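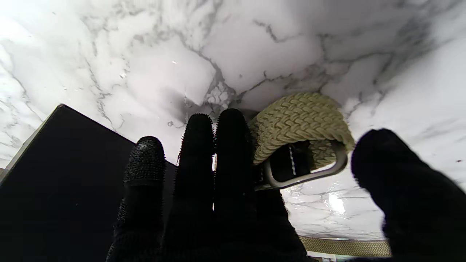 A cream-to-khaki braided belt, rolled up with its buckle showing.

I have owned belts for most of my life and have never once thought I was storing them wrong. They hang off a hook behind the bedroom door, three or four deep, and the one I want is at the bottom. Ginette Bailly thinks this is a problem. She thinks it's enough of a problem to have built a two-hour workshop on it, and to sell a drawer insert called the Arnodell for $19, so I went to see her with my arms more or less folded.

Bailly repairs belts and bags under the name Gostard, out of the ground floor of a brick walk-up, and has done so long enough to have opinions on other people's closets. The workshops came later. She says customers kept asking how to look after the thing she'd just handed back to them, and that she got tired of giving the same talk over the counter for free.

"You can charge people for a talk if there's a chair in it," she told me. I liked her a bit more after that.

Her position is that a belt should be rolled, and that a braided belt should be rolled more than any other. I asked what was wrong with the hook.

"The hook is fine for a plain leather strap with a good solid buckle bar. I've never told anyone to get rid of their hooks. A braid is a different animal. It's cords going over and under each other, and the weight of it is always pulling on whatever is at the top. If you hang it by the buckle, then the pull is all on the tab, the little piece that joins the braid to the metal. If you hang it by the middle you get a bend in the middle."

And does the bend matter? Mine have all got bends. I wear them and the bends go away.

"Some do. I see the ones that don't."

This is where I started to get suspicious. A repairer sees broken belts the way a dentist sees bad teeth, and I said so. Perhaps a thousand people hang their braided belts on nails and are perfectly happy, and she meets the one whose tab gave out. She agreed with that straight away, which was annoying.

"Sure. I went through my tickets. I had 744 belts in from the time I started keeping proper tickets, and the braided ones were mostly in for the tab or for the tip. I can't tell you how they were all stored. People don't remember, or they tell you what they think you want to hear. So no, I don't have a study for you."

Is it possible, then, that it's wear? That the tab goes because someone is pulling it tight every morning?

"It's mostly wear," she said. "I'd say storage is the part you can do something about without buying a new pair of pants."

She picked up a belt of her own to show me the join. The tab, she says, is the first thing she looks at on any braided belt: whether the stitching is sitting straight, whether the edges of the strap are rubbing against the frame of the buckle. A line of light stitching on a dark tab makes her job easier, as a thread that has started to lift shows up at once. On a dark-on-dark one she has to tilt it at the window. After that she looks at the far end, where the braid comes to its point, because that's where the cords are finished off and where they get shoved through the weave day after day.

The method itself takes less time to do than to explain. Bailly starts from the buckle, keeps the face of the braid to the outside and goes around loosely. She's fussy about "loosely." A roll should have some air in the middle, enough for two fingers. The tip gets tucked alongside the last turn, never stabbed through the weave to hold things shut, and there are no elastics.

I had assumed there would be elastics. Half the tidying videos I've been sent have elastics, or Velcro, or little ribbons.

"Elastics leave a waist," she said. "You come back in the spring and your belt has a waist."

I asked her about heat, too. A friend had told me that a kinked braid could be fixed with a steam iron. Bailly shut her eyes for a second. She has had cotton cords come in flattened and shiny, and something synthetic that had fused into what she described as a bookmark. If a braid has a kink, she lays it flat overnight under a folded towel and leaves it alone. If the kink is still there in the morning, she wears it and finds out whether she can live with it.

Then we got to the Arnodell, which is a tray with round wells in it. I held one. It's a nice enough tray. I put it to her that a shoebox lid would do the same job and that anyone reading this already has one.

"A shoebox lid does the same job," she said. "A muffin tin does the same job. I used a muffin tin myself. I sell the tray to people who want a tray."

Does she say that in the workshop?

"If they ask."

Somebody had asked, as it happens. Tobias Obi took the workshop last May, as a present from his sister, and was at the shop that afternoon collecting a bag strap. He told me he'd gone in with two belts and the same look on his face that I had. He does roll them now. He did not buy the tray.

"They're in the sock drawer, standing up on their edges," he said. "I don't know that they're lasting longer. I can see both of them. I used to wear the brown one every day and forget I owned the other."

That seemed to me a much better argument than the one about the tab, and when Obi had gone I asked Bailly why she didn't lead with it. Seeing what you own is a plain benefit. It needs no tickets to back it up. She shrugged and said that people come to a repair shop for repair reasons. If she told them the point was to find their belts, they'd say they could find them already.

I said I could find mine already.

"How many have you got?"

I said four. At home, later, there turned out to be six, one of them a braided thing in a sort of oatmeal colour that I have no memory of buying. I'm reporting this in fairness to her. I still don't think it's worth an afternoon and the price of a workshop.

We argued a little longer over humidity (she keeps rolled belts out of the bathroom, I can't imagine who doesn't) and over whether a buckle scratches a stone counter. She rolls at a counter most days, and says the buckle goes down last and gets lifted, never slid. She wouldn't promise anything on either side of that. Some stone marks and some doesn't, some buckles have a burr on the back, and she'd put down a tea towel if the counter were hers and she cared about it.

What she won't budge on is the tip. She came back to it three separate times, and once more as I was putting on my coat. If I took nothing else away, I was to stop poking the end of a braid through its own weave to keep it closed. It spreads the cords at that spot and they don't all go back.

I asked whether she could prove that one.

She went to the bench, found a belt with a ticket pinned to it, and held it up by the tab. Near the tip there was a gap in the weave I could have put a pencil through. The owner, she said, had rolled it beautifully for years.

Workshops at Gostard run on weekday evenings, with seats for a small group, and you bring your own belts. The tray is extra.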